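Staff reassigned to hand-held gripper work: what changes for them?
Community Help > Workplace and Staffing > Automation

Bit-na Ma
Posted Oct 19, 2026

Our organization, Pledard, provides sorting and packing services to residential clients. In May, management signed an agreement with Brelleck under which part of our staff will record manual handling tasks with hand-held grippers. The recordings are to be used in preparing automated handling equipment. The agreement covers 67 employees, all of whom currently work on the packing floor.

I have been asked to draft the staff notice and would be grateful for guidance on the following. Does the new work require a revised job description, or may it be treated as an additional duty? How should output be measured, given that our present system counts finished cartons per shift? Finally, several employees have asked whether they are in effect training their replacement, and I do not wish to issue a statement the organization cannot stand behind.

The tasks assigned for the first period consist of handling fruit on a plate, in a bowl and on a cloth. They are carried out in furnished rooms.

Joon-young Cha

Our site went through the same change under a program named Plolby, and I was responsible for the staffing side. My remarks reflect that experience and should be checked against your own employment terms.

On the first point, we issued a revised job description. The physical demands are different from those of packing. An employee on the packing floor walks, lifts and turns. An employee with a gripper holds one tool for long periods and makes small, slow movements with the wrist and thumb. Our original notice called this "light duty," and we withdrew the phrase after 11 employees reported sore forearms in the first month. We now limit continuous gripper work to forty minutes, followed by a change of task.

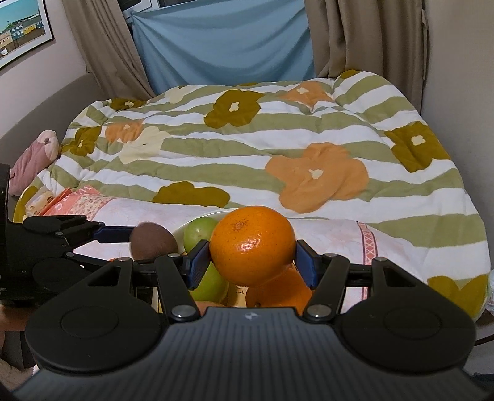
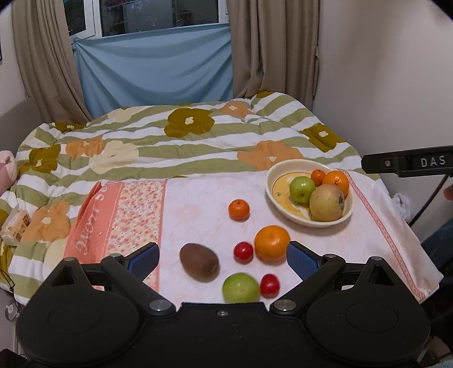
Fruit handling with the hand-held gripper, bedroom setting.

On the second point, I would advise against a simple count. Our team submitted 2,471 recordings in the first period, and the supervisors praised the fastest employees. On review, 108 of those recordings were rejected, most of them for hurried releases. A piece of fruit let go too early will roll, and the recording must then be repeated. We now assess accepted recordings only, and no individual ranking is posted. Pay was fixed at the packing rate plus a skill allowance, which was settled before the work began. I recommend the same order of events.

On the third point, the notice should state what is known and go no further. Ours said that no position would be removed during the term of the agreement, that the position after that date had not been decided, and that staff would receive written notice of any decision. Some employees were dissatisfied with this wording. It was accurate, however, and we have not had to correct it.

Please also settle in writing whether hands and voices may appear in the recordings, how long the material is kept, and to whom an employee may complain.

Şimşekoğlu Staffing Office

We agree with the above as to rest periods. Left-handed employees should be consulted before the equipment is ordered.

The carton count should be suspended for affected staff from the first day. Otherwise they will appear in the monthly report as underperforming.

Bit-na Ma

Thank you both. The job description will be revised, and the carton count will be suspended for the staff concerned. The question of the skill allowance has been referred to management, and I will post the final wording of the notice under this topic once it has been approved.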